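Chapter 3
Where Things Go

Every kitchen has a system. In most of them the system is that whoever cooked last put things down and walked away.

A household survey in Holtport listed 671 items in one family's kitchen, of which 595 had no fixed place. The family described itself as tidy. They could find the ketchup on a Sunday evening within 10 minutes, provided the children helped.

This chapter is concerned with sorting: what we group together, and why the groups fall apart by dinnertime. Does a colander belong with the bowls it resembles or with the pots it serves? And where does a toy strawberry go — with the food or with the toys? Make up your mind before you turn the page. You will be asked to defend it. 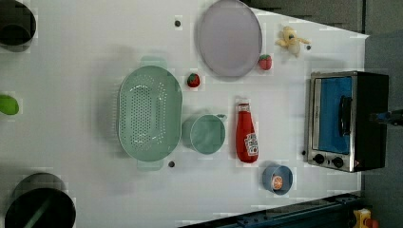
Figure 3.1 A tabletop, with cookware, tableware, toys and a toaster oven.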